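Stockdale 333, or what was left of my legs

I signed up for the Stockdale relay back in May, when it was warm and 26 miles split between two people sounded easy. The deal is simple. You ride the gravel loop out of Clirkgate, hand off at the old mill lot, and your partner rides it back the other way. My partner was Pascal Lammers, who is faster than me and was nice enough to take the hilly half.

My number was 333. Pascal got 168, which makes no sense for a team, but that's how they came in the mail.

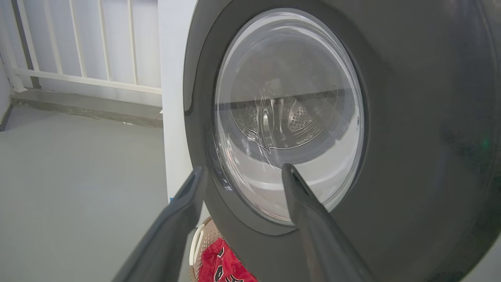 Posted by Shiuli Munshi
October 2025 | Filed under: Races

The first eight miles were fine. I stayed with a group from Sultville until the creek crossing, then lost them on the climb past the water tower. The climb gains up to 1,000 feet depending on whose computer you believe — mine said less. I ate too late and paid for it on the last two miles before the handoff.

Pascal passed 11 people on his half. I had passed four and been passed by a lot more. We finished in the middle of the two-person teams, behind both pairs from the Storov shop.

Next year I want to run wider tires and start eating at mile five. Pascal wants to swap halves. I haven't answered him yet.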